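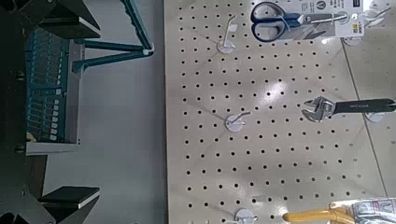 Pegboard, scissors still on the card

hollis_k
Sunday, May 7, 2023
Anyone on the Callora BP cuff? Got 143 this morning, 104 on the old Drerby an hour later. Same arm. Which one do I belive

tinwhistle
Neither. Sit still five minutes, then take two readings. An hour apart means nothing.

marrow22
Disagree – thats a 39 point gap. Check cuff size, mine read high till I got the large.

hollis_k
Cuff is the one in the box. Arm is pretty big tho

marrow22
Large is 30 bucks. Get it

tinwhistle
Or take both to the clinic and compare against theres. Mandstead did mine free in September

hollis_k
ok calling tomorrow. Memory holds 300 readings so will bring the lot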